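For immediate release, September

Veltus opens sign-ups for The Shirt Pile, a free folding course for people who live out of the laundry basket

G'day from all of us at Veltus! I'm the one who writes these things, and I'm also the one who has spent most of the winter with a clean shirt in my hands, so forgive me if I get a bit carried away. We're a little home-organising outfit in Ballarat, and this month we're opening sign-ups for The Shirt Pile, our free online course in folding, sorting and putting away what comes off the line.

It runs for 3 weeks, the lessons are short, and you don't need to buy a single thing. No boards, no clips, no fancy drawer dividers. If you've got a bed, you've got a workbench (and a pretty good one -- it's wide, it's the right height for most of us, and you can't go to sleep until it's cleared!).

We start with shirts. Everybody owns them and everybody has a theory about them. Lesson one is just laying the thing out: spread it wide, take hold of a bottom corner, draw the cloth out gently and leave the collar until last.
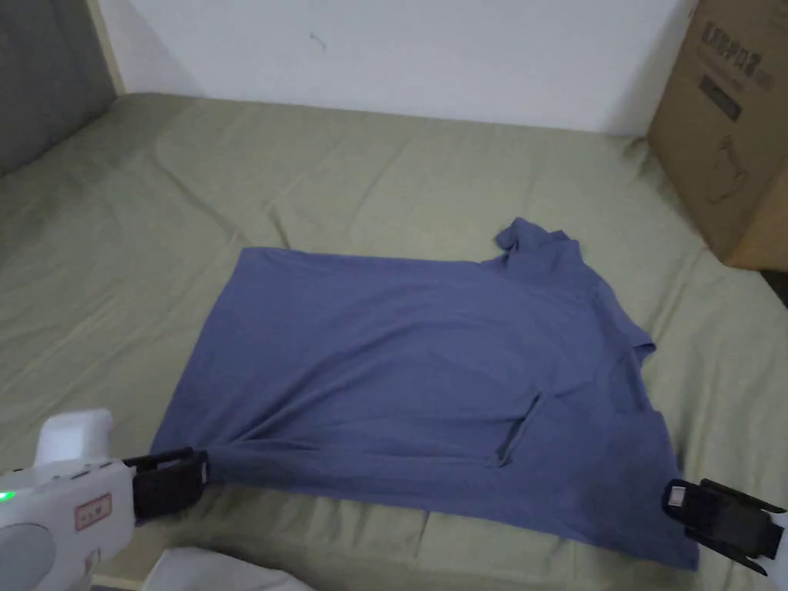 Thongchai Khunthong told us after the trial run that the corners were what made the difference, and that years of starting at the collar had only ever produced a lump. We heard a lot of that. 72 households did the trial with us over autumn and we pinched plenty of their ideas, including the one about doing the washing-up first so your hands are warm. I'm still not sold on that, but it's in the notes.

Week two is drawers and shelves, with a good long bit on school uniforms and work polos. Week three is the spare room, or wherever your household sends things it can't decide on. We've called that one Walczak, after the street our first office was on, and the name has stuck -- sorry in advance.

Sleeves get a lesson to themselves. My own method is to smooth each one out to the cuff before folding anything, and to ignore the hem until the sleeves are behaving. 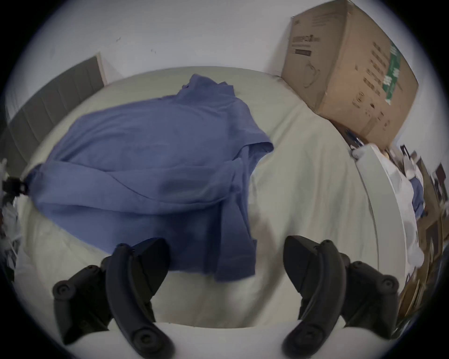
Wycliffe Mbwambo reckons sleeves should be folded first and smoothed afterwards, and wrote us a very long email saying so. It's a fair point for heavier cotton, so both ways are in the course and you can pick your side.

We've got room for 2,502 people in the first intake. Sign-ups are through the Veltus website and close at 5 pm on the last day of September. Printed lesson cards can be picked up from our front counter, or we'll post them anywhere in Australia.

Media enquiries: ring the Veltus office between 9 am and 3 pm and ask for the shirt person. That's me!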